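Home | News | What's On | Sport | Letters

Emton wash-house to reopen in October

Jul 23, 2025
2 minute read

The old public wash-house in Emton will open its doors again in October, 423 days after a burst main flooded the ground floor and put the building out of use.

Clavia, the housing association that owns the site, confirmed this week that the last of the plastering is finished and that new machines have been ordered. The wash-house will have a self-service laundry on the ground floor and a drying room above it, in the space that used to be the manager's flat.

The building on Naris Street had been in steady use until the flood. Residents of the flats behind it, most of which have no room for a washing machine, have since had to take the bus to the launderette by the station. A petition asking for the repairs to be brought forward gathered 3000 signatures over the winter and was handed in to the council in the spring.

Clavia said the work had taken longer than planned. Part of the floor had to be dug out when builders found a second drain that was not on any of the drawings, and the boiler room needed a new ceiling.

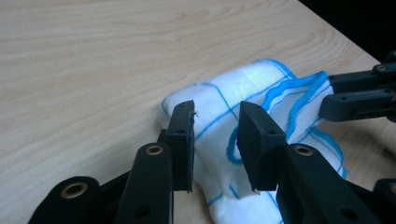

Prices have been kept close to what they were before the closure. A standard wash will cost £2 for residents of the Naris Street flats, who will need to bring proof of address the first time they visit. Other customers will pay slightly more. Small things such as a handkerchief or a tea towel, like the white one with thin blue lines shown on the table, can go into a shared wash at the end of the day, and there will be no charge for this during the first month. Sheets, duvets and curtains will have to be booked in, as only the largest machines can take them.

The contractor, Iordache, has kept the tiled front and the lettering over the door. The two stone sinks in the yard also stay, although they will not be connected to the water supply. The yard itself will have benches and a covered rack for bicycles.

Opening hours will be 7am to 9pm on weekdays and 8am to 6pm at weekends. The drying room will close an hour earlier each day — a condition of the planning permission, after neighbours raised concerns about noise from the fans.

Clavia is also looking for a part-time attendant to look after the building in the mornings. The post will be advertised in the library and at the association's office, and applications close at the end of next month.

The extra bus to the station launderette will keep running until the wash-house opens.

Contact the newsdesk | © 2025 Emton news pages | Back to top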